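Search Search this site Advanced search

Noise Levels and Reported Concentration in Shared Study Rooms

Student Project Report, Department of Applied Acoustics, Maddocks College

1. Introduction

Shared study rooms are in heavy use at Maddocks College, particularly in the weeks before final examinations. Complaints about noise are common, but the college has kept no record of sound levels in these spaces. The present project was undertaken to measure those levels during ordinary use and to compare them with what students report about their own ability to concentrate.

The project was limited to rooms open to all students without booking. Private carrels and the silent reading floor were excluded, as they operate under different rules.

2. Background

Earlier course projects in the department dealt mainly with lecture halls, where the chief concern is whether speech can be understood at the back of the room. In a study room the concern is close to the opposite. Speech that can be followed is more distracting than a steady sound of the same level, and a room that measures as quiet may still be judged poor by the people working in it. For this reason the project group decided at the outset to collect written responses along with meter readings.

3. Method

Measurements were taken in November in three rooms: the Trolton Room, the Cidex Room and the ground-floor commons. Each room was visited 14 times, with visits divided between mornings, afternoons and evenings. At each visit a sound level meter was placed on a tripod at seated ear height, away from walls, and left to record for 30 minutes. The A-weighted average and the highest short-term level were noted on a paper form and later entered in a spreadsheet.

A one-page questionnaire was handed out at the end of the recording period. Students were asked to rate their concentration on a five-point scale and to name the sound that had bothered them most, if any. No names were collected. A total of 39 usable forms were returned. Forms with the rating left blank were set aside.

The meter was checked with a calibrator before and after each visit. One evening session in the commons was repeated when the second check did not agree with the first.

4. Results

The commons was the loudest of the three rooms at all times of day. The Trolton Room and the Cidex Room gave similar averages, although the Cidex Room showed more short peaks, most of them from the door closing.

Ratings did not follow the averages closely. Students in the Cidex Room gave lower ratings than those in the Trolton Room, and the door was the sound they named most often. In the commons, conversation at nearby tables was named first, followed by phones.

5. Floor Coverings and Furniture

The type of floor was noted for each room. Hard floors pass on chair and footstep noise, while carpet reduces it at the source — an effect that does not depend on the absorption of the ceiling or walls. Carpet tiles are often chosen for work areas as they can be replaced one at a time.

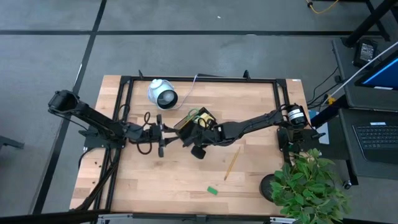
6. Limitations

The number of questionnaires is small, and students who dislike a room may simply have stopped using it. Reverberation time was not measured. The group had planned to use the Dreverix analysis package for this purpose, but a license was not available within the project period.

7. Recommendations

The group recommends that a slow-closing device be fitted to the Cidex Room door and that the measurements be repeated afterward under the same procedure. Signs asking for quiet conversation may be tried in the commons — preferably for a full term, so that any change can be compared with the present figures.

Last updated: Saturday, December 18, 2021

Related items
Daylight in North-Facing Classrooms
Speech Clarity in the Lower Lecture Hall
Ventilation Noise in Residence Hall Kitchens
Guidelines for Submitting Student Project Reports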